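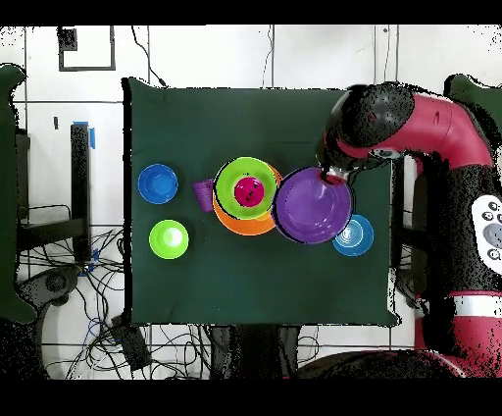 Caderno da oficina, dezembro, 17h

Encadernação do livro de registos da Gusamberg, continuação. O miolo ficou na prensa desde o almoço. Cola de amido na lombada, duas demãos finas, gaze por cima. A primeira demão secou mais depressa do que eu queria, com o aquecedor ligado, e tive de humedecer a ponta de cima antes de assentar a gaze.

O caderno 17 tem um rasgão na dobra, do lado do pé. Remendei com papel japonês e deixei sob peso. Não mexer até amanhã. O Rodrigo Cifuentes acha que devíamos voltar a coser os três últimos cadernos — eu prefiro ver primeiro como abrem depois de secos.

Cartão para as pastas: cortei a 208 mm de largura, com o grão na vertical. Uma das peças saiu fora de esquadria e foi para a caixa das sobras. A guilhotina Stedley continua a puxar para a direita quando se corta mais de uma folha. Apertei o encosto, melhorou pouco.

A Itziar Requena trouxe amostras de tela da Skovdale. A cinzenta marca muito com a dobradeira. A verde-escura aguenta melhor, mas a cola passa para o direito se estiver rala. Repetir o teste com mistura mais grossa, 60 g de amido para a mesma água.

Falta:
arredondar a lombada
cortar os tranchefilas
encomendar linha 18/3 (resta meio carrinho)
perguntar à Dobos pelo preço da folha de guarda, se levarmos 1000

A prensa pequena fica ocupada até ao meio-dia.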